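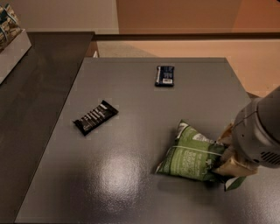 **Genport adds individually packaged snacks to its break room supply program**

May 30, 2021 – Genport, a supplier of break room goods to small and mid-sized offices, has extended its Hivari supply program to cover single packaged snacks. The extension applies to bars and bags and takes effect with the next order cycle.

Under the program, a site selects items from a list of 200 products and receives them in mixed cartons. Each carton holds up to 5 product types. Items are packed by outer size, with bags placed above bars to limit crushing. The minimum order is 300 pieces per site.

Genport tested the mixed carton format in March at the Zovia office park, where more than 400 pieces were shipped. Bars and bags had previously been ordered there on separate forms and delivered separately.

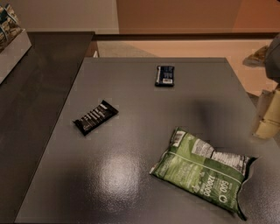
*Two snack bars and a green snack bag on a gray tabletop.*

Barcodes remain on the original packaging, and no Genport label is placed over them. Receiving staff can scan each item at the table and compare the result with the packing list. Nutrition panels are also left uncovered.

Packing and dispatch are handled by Bạch, the logistics contractor for the Hivari program. Existing customers may add snacks to a standing order without a new contract. Items with damaged seals are credited on the following invoice.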